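4. Getting ready to teach a chore

So, can a machine clear your desk yet? Partly! The Busteck software learns from a person doing the job by hand with the Wurnamard gripper, and simple pick-and-place chores are where it does best. Folding and wiping are still hard going — please try them anyway and tell us how you get on.

4.1 Check the finger pads. Both should be seated firmly, with the textured faces turned towards each other.

4.2 Stand the printed marker board upright where the gripper camera can see it.

4.3 Hold the gripper level and look at the live view. The two soft black pads should rise from the bottom centre with a narrow gap between them, and the room should show beyond.
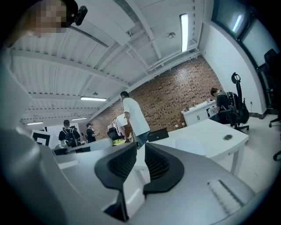
4.4 Record the chore. Work at your normal pace and aim for 100 good runs. Our desk-clearing set has 3159, but you will see useful results long before that!

Note: Vary the starting place of each object — the software copes far better with a muddle than with a tidy row.

Caution: Keep fingers clear of the pads while they close. If error 44 appears, let go of the trigger and repeat step 4.1.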